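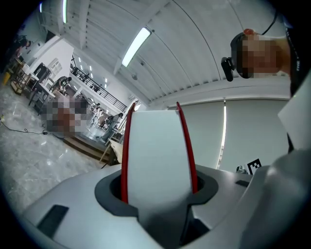
**ywattimena:** Question on two-tone printed parts, white PLA with red TPU edging. My bond line peels at the narrow end after a few cycles. Shape is close to the white blade with the thin red strips down both sides, tapering to points at the top. Filament is Fonex for both, 0.2 mm layers.

**delta_k:** PLA and TPU barely fuse. Cut a dovetail groove and press the strip in.

**manurung_shop:** Disagree. A dovetail has no depth left where the strip tapers. Overlap the two bodies by 0.3 mm in the slicer and print the TPU at 235.

> Overlap the two bodies

**delta_k:** Tried that on a Trekon. Split on Monday at cycle 976.

**manurung_shop:** Mine passed 3962, same overlap. Was your spool dried?

**delta_k:** No.

**ywattimena:** Drying a spool tonight. Will run both joints to 1000 and post the results.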